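Ticket 26: Shelf pins do not hold, middle shelf drops on one side
Product: Flitasier desk with top unit, white
Shop: Iltow, online order
Status: Open, waiting for customer
Opened: Jul 11, 2026

Customer wrote:

Good morning. I bought the Flitasier desk with the top unit in May and I assembled it by myself, following the booklet. The desk part is good and stands straight. My problem is in the top unit. I wanted to put an extra shelf in one of the upper cubbies, so that I can keep paper in it. The booklet says to push the pins into the small holes and lay the shelf on them. On the left side the pins enter well and stay. On the right side two of the pins are loose, and when I put a small pile of books on the shelf, it goes down at the front corner.

What I tried already:

I changed the pins from left to right. The pins which were firm on the left became loose on the right, so I believe the pins are correct and the holes are too wide.

I moved the shelf one row higher. It was a little better for one evening, then the same thing.

I put a small piece of paper around each pin. This holds if the shelf is empty, but I do not trust it with books.

I did not use glue, because I read in your conditions that glue ends the guarantee. Please tell me if I understood this correctly.

My questions are: do you have thicker pins, and if not, can I receive a new side panel without sending back the whole desk? It was very heavy to carry up the stairs and I would not like to do it again in the other direction.

Iltow support, first reply:

Thank you for the clear message. You understood correctly about the glue, please do not use it for now. Before we send any part, we need to know which type of pin you have. There were two types in production. One is plain metal, and the other has a clear plastic sleeve. Please measure also how deep the pin goes into the hole before it stops. The number of the panel is on a sticker at the back of the top unit, near the lower corner.

Customer wrote:

My pins are plain metal, without sleeve. I looked in the bag of remaining screws, and there are no sleeves in it either. On the left side the pin goes in 9 mm and stops. On the right side it goes in 9 mm too, but it moves up and down when I touch it with a finger.

For the sticker I had to pull the desk away from the wall. I found it, but the print is partly rubbed off. I can read the word Itevden and then the number 19, and after this there is perhaps one more letter. I am sorry that I cannot be more exact.

One more detail, in case it is useful. The shelf itself is straight. I laid it on the kitchen floor and it did not rock.

Iltow support, second reply:

This is useful, thank you. Itevden is the name of the panel series, and panels with 19 on the sticker should be used with the sleeved pins. It seems that your box was packed with the plain ones. The left panel must be from the other series, and this explains why it holds there. We will send you a bag of sleeved pins by normal post, without cost. Use them on the right side only. Push the sleeve in first with your thumb, then the pin. If the sleeve does not go in fully, please do not hit it with a hammer, and write to us again.

Please take out the shelf until the new pins arrive. If the pins do not solve it, we will order a right panel from the Kong warehouse. It can be changed without taking apart the desk, but two persons are needed to hold the upper part.

For the warehouse we also need one photo of the top unit from the front, so that they can confirm the version with the small glass door. There is an older version without it and the panels are not the same.

Customer wrote:

I understand, I will wait for the pins. The shelf is out and I put it behind the door. The photo is attached. Please tell me also if I should keep the plain pins or throw them away when the others come. On the left side I will leave everything as it is now.

Attachment 1 of 1

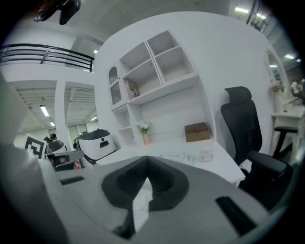 Top unit from the front, version with glass door, extra shelf not fitted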